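Picking up where the last page stopped, at the sticky left finger on 0147. I had it apart again this morning and I'm now pretty sure the finger itself was never the problem. It slides fine when you take the load off. It only hangs when you squeeze slowly, right at the end of the stroke, and I'd been squeezing fast every time I tested it (of course I had, it's what you do when you pick up a tool and want to know if it works).

So, what I did. Backed out the finger screws, lifted both fingers off, and brushed the side rails with the stiff little brush. Masses of lint! White fuzz mostly, packed into the corners where the finger rides, and one long thread wound round the left side so tight I had to cut it in two places. The Feltness work is all cloth, shirts and towels day in and day out, and I should have seen that coming. Wiped everything down with a dry lint-free rag, no oil. We tried oil in February and it made a kind of gray felt paste in the rails that took me a whole evening to get out. Never again.

Fingers back on, screws snug and then a quarter turn, checked that both tips meet along the whole edge. They didn't at first. The right one was sitting a hair high and you could see light under it, so I loosened it, pressed both tips together on the steel block and tightened it again in that position. Much better. I think this is the way to do it from now on and I'll change the sheet to say so.

Grip check afterward, with the handkerchief and the small weights: 60 slow squeezes, 4 slips, all of them in the first batch before I'd reseated the right finger. After that it held every time. I also did 23 fast ones for comparison and they told me nothing, same as before. Slow squeezes only, please, when you're testing!

The counter on the bench tester is nearly at 2,000 for this set of fingers. I don't know what a sensible life is for them. The yellow plastic still looks good to me, no whitening at the roots, and the edges haven't gone round yet. Vasilică Lazăr thinks we should swap them on a schedule and I'd sooner wait until they look worn, so for now I've put a fresh pair in the drawer marked 0147 and we'll argue about it later.

Lenses: wiped both, soft cloth first and then the blower. Whoever cleaned them last used something with soap in it, there was a film with a rainbow in it on the left one. The blower lives on the hook by the sink. Go easy around the QR sticker, the corners start to lift if you scrub at them and I don't want to print another one and do the pairing over.

The second gripper got the same treatment but quicker. Its trigger return felt lazy, so I swapped the spring for one of the new ones from Latunex. A bit stiffer than the old ones – you notice it in the hand after a long run – but it snaps open properly. If somebody's fingers get tired, say so and I'll try a softer one.

Then the pair test. I always leave this for last and I always want to skip it, and I shouldn't, it finds things the bench doesn't. One gripper takes a pinch of cloth, the other comes in and takes it over above the first, and you pull gently until it twists up between them. With the old lint in there 0147 would let go halfway, or (worse) not let go at all when you opened it. I've asked Dinu to keep a couple of plain white T-shirts aside for this so we're not always grabbing whatever's lying around.

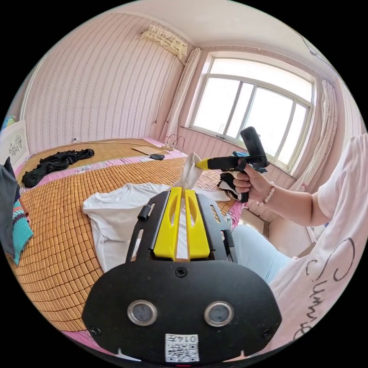
*Viltik, April 9, 2023*

Pair test with 0147 nearest the camera and the second gripper coming in from the right, on the bamboo mat. I like testing on that mat, the cloth lies flat and you've got daylight straight from the window.

Still to do: order more of the small brushes, fix the sheet (reseat the tips on the steel block, slow squeezes, no oil), and ask Latunex if the softer spring comes in the same length. I'll look in the rails again after the next batch of towels.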